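Workshop Tips from Werkwood: Making Room for the Arms at the Packing Bench

By Marlene Pacheco

I have been at the packing end of Werkwood for 12 years, and for most of that time the only moving parts on my bench were my own two hands and a tape gun that squeaked. Then in July the arms came, and I've had more letters about them than I ever had about glue stains or sticking drawers! So this page is for those of you in small shops who are getting one (or two) of your own and wondering where on earth your coffee is supposed to go now.

Give everything a home before the arms get theirs. We did it the other way round and spent a good while shuffling bins while the setup person from Plultness waited very politely with her laptop open. Put masking tape on the table where each tray, crate and box sits, and write the name of the thing on the tape. An arm will reach for where the crate was yesterday, and so, I'm sorry to say, will the night shift.

Pick containers you can see into. Slatted baskets and clear tubs are lovely for this, and you can tell from across the room when something is running low. Deep cardboard cartons are a nuisance for everybody. If you must use them, cut one side down to about the height of your palm and fold the raw edge over so it doesn't catch your sleeve.

Keep small scraps off the table. Bits of strapping, twist ties, the backing off labels - I used to sweep them into a corner and deal with them when I got to it. Now I keep a coffee can hooked under the bench and empty it at lunch.

Don't stock one giant supply of anything at the bench. On our busiest day last year we sent out 696 parcels, and I was sure we needed every roll of everything within arm's reach (my arm, I mean). We don't. A few rolls of tape laid out flat, one to a basket, and the spares on the shelf behind. Stacked rolls lean, and a leaning roll is a hard thing to pick up cleanly whether you have fingers or not.

Now, the people part, which I get asked about more than the baskets. My job did change. I used to fill and tape boxes from seven in the morning until my wrists complained, and these days I set up the trays, check what goes out and handle the odd-shaped orders, the lamps and the coat hooks and so on. I miss the rhythm of the taping a little, I'll admit, and I don't miss the wrist brace at all. We had a proper sit-down before anything was switched on, and everybody got to say which task they wanted to keep. I'd push hard for that in your shop too. Ask about hours and pay at the same meeting, and get the answers written down.

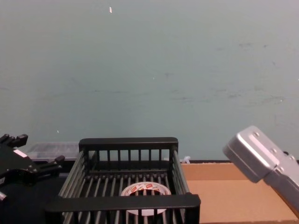
Do I need to know how to program to work next to one of these?

Most of the day-to-day work is laying things out properly, starting and stopping the job, and noticing when something looks off, and you can learn all of that in a couple of weeks with somebody patient beside you. Leave the programming to whoever set it up, and keep their phone number on the wall.

A few odds and ends to finish. Tie back long hair and leave the dangly bracelets in your locker. Learn where the stop button is with your eyes closed, and show every new person on their first morning. Wipe the table with a barely damp cloth and dry it right after. And put up a small shelf for the coffee, well behind you, with a lip on the front edge. Mine is a leftover piece of pine and it took 2 screws.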